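Posting the house rules we use for tabletop manipulation tests in simulation. Socorro Escobar and I wrote the first version in June, and it has grown since then.
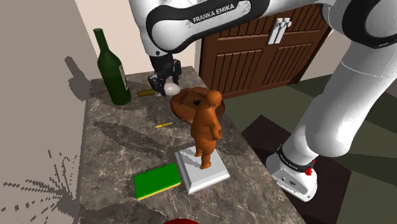
Does a simulated test need written rules if nothing can get hurt?
It needs them so that two people can run the same test and compare numbers. Safety is one use for rules. Repeatability is another, and in sim it's most of the job.

Rule 1. Fix the layout before you fix the policy. Object list, start poses, lighting and camera go into one file, and the file gets a version number. If you move a bottle, the version goes up.

Our current set has 16 layouts. Each one mixes things that stand up with things that lie flat. A figurine on a pedestal and a pencil on the counter ask for very different grasps, and a score on one says little about the other.

Rule 2. Write down what counts as a success before the first run. Ours for a pick: the object clears the surface, stays in the fingers for the hold time, and nothing else on the counter has been knocked over. Held just above the marble isn't a pass until the hold time is up.

Rule 3. Report every run. The last Windemham batch was 580 runs and all of them are in the table, including 11 where the physics blew up and the object left the room. Those get their own column. They don't get dropped.

Rule 4. Small round objects get their own line in the report. They roll, and the contact settings matter more than the policy does. Pouran Parsa found we had two different friction values in use for the same object. That cost us nine days.

Rule 5. Keep the joint and speed limits of the real arm switched on. People turn them off to make the demo smoother. Then the motion goes to hardware and the controller stops it in the first second.

Rule 6. Treat the base and the furniture as solid. Check collisions for the whole arm, upper links included. We had a path that looked fine at the gripper and put the elbow through a cabinet door.

Rule 7. Log rendering faults even when the run passes. Odd streaks on a wall are no problem for the arm, but they can be a problem for anything trained on the images. Layout number, frame number, one line of text.

Someone at Prostbridge asked if we follow a published standard. For real cells we go by the robot safety standards and the site risk assessment. For sim we haven't found one that covers all of this, so we have a two-page document and a checklist.

The checklist is filled in by whoever didn't write the policy. Socorro pushed for that one and I argued against it at the time. She was right.

Next version adds a rule on random seeds. Pouran has the draft. If your lab has wording for that, send it over and I'll pass it on.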